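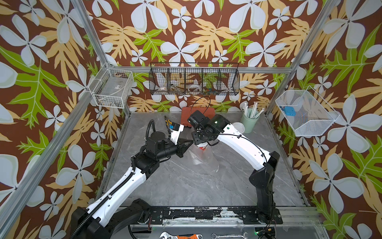
How do you pack takeout drinks so they don't tip over? Lids on tight, cups in the bag first, straws last.

That's the whole trick, took me two summers at Proletti to learn it. Pirmin Wallner still does straws first and then digs for them. Drives me nuts. 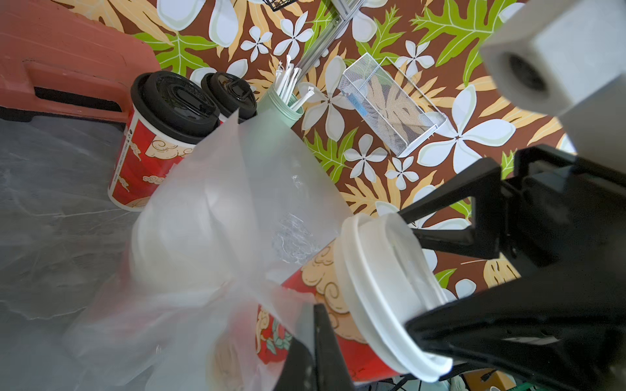 Anyway - bags. Got the thin ones from Hnatiuk again, 700 to a box. Cheap. They cling together and you stand there rubbing the top edge like an idiot. Lick your finger? No. Gross, don't.

Bigger cups to the middle, small stuff around the sides. Knot the handles loose so people can get in without ripping teh whole thing. 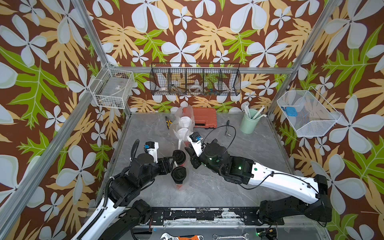
*Cups with black lids, bag behind them.*

Did 54 orders one night last December, almost all hot chocolate. Hands sticky till morning. Shake the bag open before you start, one good snap, then fold the rim out a bit - it stays up better

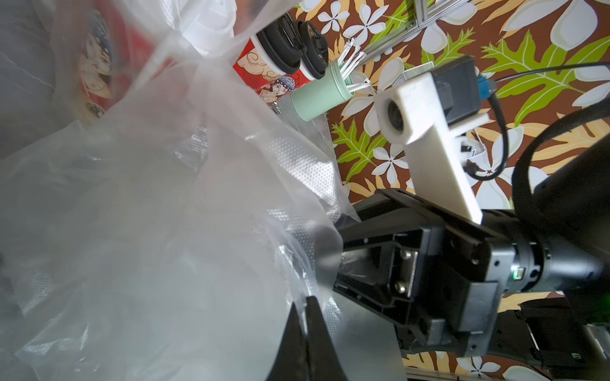 and you get a hand free for the next cup. Double bag for anything going futher than the parking lot. More on lids soon, gotta run.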